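About Us

Hello, I'm Solange Perrin and I run the Clernton Table Tennis Centre. I've been saying "welcome" to people at the door for so long that I suppose I'd better do it on here as well!

We started out with 2 second-hand tables in a church hall, and every night we had to fold them up and push them behind the piano. I played league matches in there with a coat on. When the old Skarnatari carpet warehouse came up for rent I went to look at it on my lunch break, and signed for it in July (my husband found out at teatime).

The playing hall is 2,067 square feet, all on one level, with a proper sprung floor and lighting that doesn't shine in your eyes when you go up for a lob. There's a viewing area along one side with a kettle, so parents can stay and watch or sit with a book. We also have a robot room, which is really a long cupboard with a ball machine in it, and the juniors fight over it.

You don't have to be any good. Our beginners' hour is mostly people who last played on holiday, and they laugh more than anyone. If you do want to compete, we enter two teams in the local league, Onero and Khan, both named after cats I used to have. 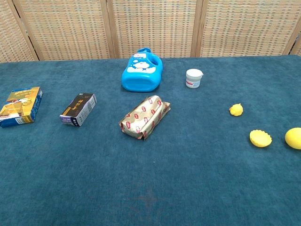 Bats and balls are free to borrow and there's no joining fee, you just pay at the desk when you come. Flat shoes with pale soles, please, as black ones mark the floor and I'm the one who scrubs it. Parking is round the back, through the green gate, and the bus stops right outside.

If you'd like to try a session or book the hall for a party, give us a ring or pop in. I'm nearly always there, and if I'm mid-game just wave!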